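Journals > Textile Care and Wear > Articles > Section 3

Search this journal Advanced Go

We use cookies to improve your reading experience. Accept Manage settings

3. How households decide when a garment is worn out

When we first sat down with the wear diaries, we expected holes and stains to lead the list of reasons for giving up on a garment. They did come up, of course, but far less than we had guessed. Of the 955 entries returned by the Heiskanen households, 300 named a change in shape as the main complaint - a twisted side seam, a wavy hem, a neckline that no longer sat the way its owner liked. Lindqvist and Juntunen saw much the same in their earlier study of work shirts, and we are grateful to Kaisu Juntunen for sharing the original coding sheets with us.

It is worth pausing on how people talk about these things. One diarist kept a faded shirt for gardening and wrote of it with real fondness, while a newer one went into the rag bag because it "hung wrong." Color loss, it seems, is easily forgiven. We therefore scored shape and color apart, and laid each garment flat before scoring, so that creases could be told from lasting distortion. Knitted tops asked for the most patience here, as the fabric moves at the lightest touch and two scorers may well see two different hems. Where they disagreed, Pentti Lindqvist gave the deciding score (see Figure 2).
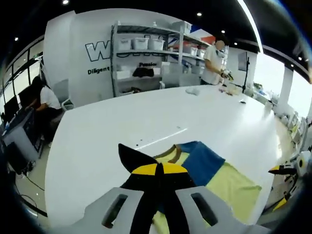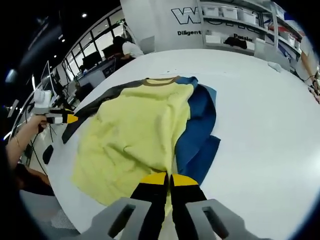

Figure 2. Pale yellow fabric on a white table, with creases visible in both views; the second shows a T-shirt with a brown ribbed collar.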